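Visit to the Dorkirby teleoperation lab

The Thursday tour at Dorkirby was open to anyone working in parts handling, and the morning group was small enough for everyone to stand near the bench. The session covered one subject: how an operator shows an arm a picking task by remote control, and what gets stored when that happens.

The task in use was bin picking. The operator sits with a hand controller and moves the arm to a part, closes the gripper, lifts, and releases. Joint positions, gripper state and video go to disk together. Each run counts as one demonstration. The lab collects 300 demonstrations before it trains anything, and the set we were shown, named Motholm, stands at 369 because runs with a dropped part are kept and tagged.

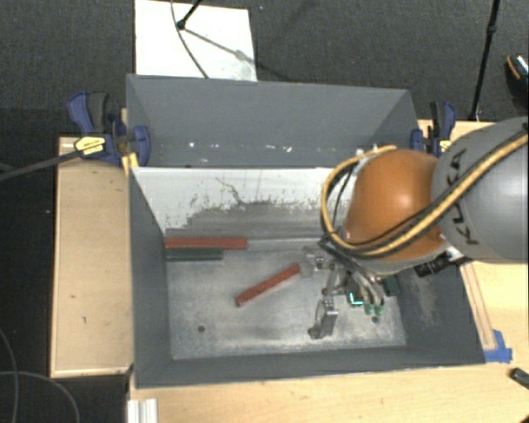

My own interest was in fixturing, as we have lost weeks at our plant to bins that creep during a shift. A shift of a few millimeters matters less to a person steering by eye than to a policy trained on the recordings. Dorkirby's answer is plain hardware: a blue and black bar clamp on each side of the gray bin, with the KUKA arm reaching in from one side. The floor of the bin is heavily scuffed, and the paint on the sloped inner panel has worn through to gray along a ragged edge. I asked if they repaint. They do not, on the grounds that a bin in production will look no better.

The parts are plain bars in red and dark green. A bar lying flat against the base of the panel is the hard case, as one finger has little room behind it. Operators are told to approach at an angle and drag the bar toward the center first. New operators get 30 practice runs that are not recorded.

Hand guiding was covered more briefly. The lab tried it under an earlier project, Grostdale, and dropped it for this task. The person's arm kept blocking the camera, and the recorded forces included the push of the hand. It is still used to set start poses.

Questions ran past noon – mostly on operator fatigue and on how pauses are trimmed from the recordings. Pauses at the start and end are cut by script. Pauses in the middle are left in. The slides are to be sent out in February, along with the controller settings.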